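Household chore automation
Category: Robotics > Domestic and service machines
Last updated: April
Reading time: 4 min

Household chore automation is the use of machines to do cleaning, tidying, laundry, dishwashing and similar work in the home. The term also covers the same kinds of jobs in small shops and workshops, where floors have to be kept clear and packing waste has to be thrown out.

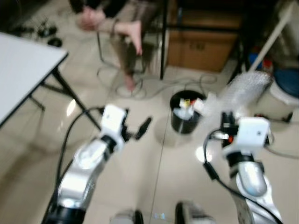 A two-armed robot holding bubble wrap near a small trash bin filled with paper and packaging.

Single-purpose machines have done part of this work for decades. Washing machines, dishwashers and robot vacuums are common, and each handles one step of a longer job. A washing machine does not collect the clothes or fold them. General-purpose robots, which are meant to do the steps in between, remain mostly in testing.

Trash and tidying

Throwing things away is often used as an early test for home robots. The motions are simple for a person: find the item, pick it up, move it over the bin and let go. Each of these can go wrong for a machine.

Soft packaging is a common source of trouble. Bubble wrap is see-through and shiny, so depth cameras may read the surface behind it or return no reading at all. It also changes shape when squeezed. A two-fingered gripper can usually hold a wad of it once contact is made, but letting go is less certain, as light plastic may cling to a finger or spring back out of the bin. Crumpled paper is easier to see and grip.

A full bin adds a second problem. The robot has to judge whether there is room left, press the contents down, or stop and ask for the bin to be emptied. Many test setups leave this out and begin each run with an empty bin. Pulling out a full bag, tying it and fitting a new one takes two hands and is still rarely done without help.

Floors can cause errors too. Polished tile reflects ceiling lights, and the bright patches may be mistaken for objects. Loose cables are a hazard for wheeled bases, and chair and table legs limit where an arm can reach.

Tests

Results vary a good deal with the room, the objects and the amount of human help allowed. Three trials are often compared in discussions of the subject.

The Duklow trial used a two-armed machine to clear packing waste from a workshop floor. It made 600 attempts with mixed paper, card and plastic, and 400 ended with the item in the bin. Most of the failures came at the grasp. Items that landed on the rim and fell off were counted as failures, a rule some later tests dropped.

The Neneck kitchen study looked at wiping counters and loading a dishwasher. Its robot worked in a kitchen it had been set up for in advance, then in one it had not seen. It finished 64 percent of its tasks in the first and 33 percent in the second. The drop is usually put down to different drawer handles and lighting.

At Grustthorpe, a shop-floor program ran a sorting and clearing robot on Friday evenings after closing. No overall success rate was published. The report by Uriel Xolalpa lists the causes of each stop — tangled straps, clear film, a stool left in the aisle — and is cited more often for that list than for its results.

Remote control and independent work

Video of a robot doing a chore does not show by itself who or what is in control. Many machines are driven by a human operator for part or all of a task, either to gather training data or to recover from a mistake. Reports are expected to say which runs were operated and which were not, though the practice is uneven. The Qaisi checklist, used by several small labs, asks for this along with playback speed, number of retries and whether objects were placed by hand beforehand.

Speed

Speed is reported less often than success. A person can pick up a piece of wrap and drop it in a bin in a couple of seconds. Robots working on their own are commonly slower, and a missed grasp may have to be repeated several times. For overnight cleaning this may not matter much. In a kitchen or a busy shop, a slow machine takes up space that people need.

Present state

As of the last update, no general-purpose robot does the full range of chores in an ordinary home without supervision. Single tasks in a known room are within reach, with mixed reliability. Work with soft, clear or tangled items is still weak, as are stairs and shared spaces with children or pets.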